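Robotics for Non-Engineers - handout 7
Visit to the Voltis demonstration room, Flustbridge
Notes typed up by Danai Balaskas, 31 October 2024

Read this before the seminar. Slides to follow, the reading list is on the course page as usual.

1. Before you go in

Meet at the side entrance on Nkuna Road, not the main one. Bus 56 stops opposite. Sign the sheet, get a badge, coats on the hooks. Bags stay outside the yellow line. Inese Koppel runs the demo and will stop everything if anyone leans over the line, so don't.

Group limit is 7 per session. If you are down for the second session wait in room 448, there's a kettle.

2. What to watch for: the approach

Most people watch the fingers close. Watch the bit before. The arm has to get one finger either side of the thing without knocking it, and from the wrist you get a very partial view - the fingers themselves hide a good part of what's underneath.
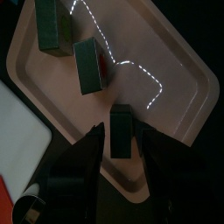 Fig. 1. Wrist view, fingers either side of a green block on the tray.

Points to take from Fig. 1:
- the shiny tray throws back light. Glare lines can look like edges to software. Compare with lecture 3 on edge detection
- blocks and background both dark. Contrast comes from the tray
- the other two blocks are at different angles, so one fixed wrist angle wont do for all three

Fuad Bogale asked last year why not just use one camera overhead. Good question, came up again this time. Short answer: from above the arm gets in the way of its own work. Longer answer in section 3.

3. Two arms, one table

Sharing a workspace is a planning problem first and a gripping problem second. Things to think about while you stand there:
- who goes first if both want the same spot?
- what counts as too close?
- can one arm hold while the other pulls (drawers, lids, cups)?

Each arm carries its own small camera at the wrist. A view from further off shows where the arms are relative to each other, the wrist view shows where the fingers are relative to the object. You want both. Neither one is any good on depth by itself, see the Toltach worksheet, question on paralax.

Look at the drawer box with its round knob. A flat round knob is harder than a bar handle - less to get hold of, and a small error in angle matters more.

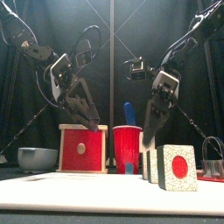

4. Questions for the seminar

Half a page each, bring on paper. Pick two.

a) Choose one object from the table. Which way would you come at it, and what would you want to know first?
b) Plastic cup versus wooden box: what changes about how hard you can squeeze?
c) Clear plastic is awkward for cameras. Why? Suggest one fix that doesnt involve painting it.

Dionysis Galanis is taking the seminar, I'm back in January. Late work to him, not me. Chapter starts on p. 47 of the course reader, skip the maths box if you like.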